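Laundry trainers at Gukia take on a new coworker

OTLEY — At Gukia, a home-services firm that washes and folds for private clients, the job of laundry attendant has changed since May. Part of the shift now goes to a humanoid robot, and part of it goes to the people who set up its work and check it.

The firm is teaching the robot in a training room fitted out like a bedroom, with a bed, shelves and a stacked washer-dryer. Attendants who used to sort and load all day now spend 2 hours of each shift there. They place the basket, choose the garment and write down how each run went.
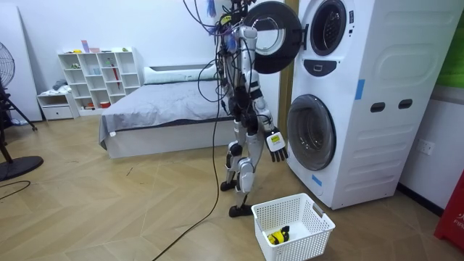
Two hours off my feet is fine by me, wrote one attendant in the comments on the staff bulletin, but the folding still has to be done by the end of the shift and there are fewer of us at the table while the training is on.

Gukia says it has heard that complaint before. The morning shift now starts at 7 so that folding can begin before the training room opens, and the firm has moved one driver indoors to help. There are 40 people on the laundry staff, and the company says no jobs have been cut. It has not said what will happen to openings when people leave.

Pay was the other question. Attendants who sign up for training work get the same hourly rate as a shift lead for the time they spend on it. Those who prefer to stay at the tables keep their old rate and schedule.

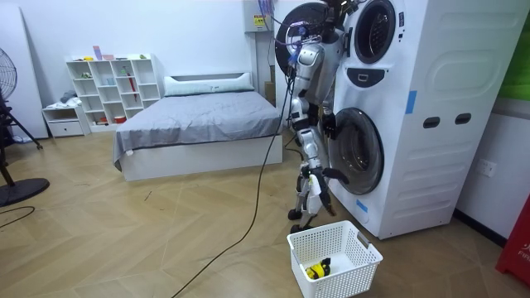 Myrto Tsakiris said the higher rate should be written into the contract and apply to everyone who corrects the robot's work, including people who do it from the folding tables without ever entering the training room.

A meeting on the contract wording is planned before the summer schedule is posted. Until then the rate is covered by a letter from management.

Loading has taken up most of the sessions so far. The log kept by the attendants had reached 1388 entries when the bulletin went out. Each entry notes the item, the task and whether a person had to step in. Small pieces of cloth come up often in the notes, as do door handles.
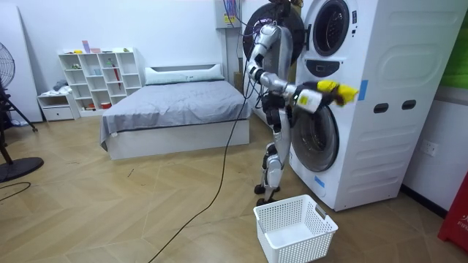
The robot holds a bundle of cloth near the lower washer door at Gukia's training room.

Aslı Gökçe has asked for the log to be shared with the whole staff every month. She said attendants are the ones filling it in and they should be able to read what comes out of it. Management agreed to post a short version by the time clock.

The robot does not work on clients' laundry. Stain treatment, delicate fabrics and anything with a client's note attached stay with the attendants.
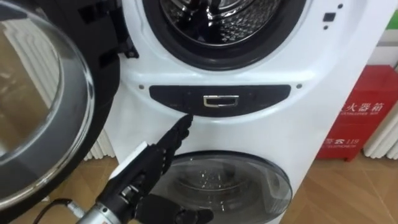

What comes next

Gukia plans to open a second training room at its Irska site. Sign-up sheets for attendants there will go up at the end of the month, and the same pay letter will apply. Staff who want to switch back to full-time table work can do so with a week's notice to their shift lead.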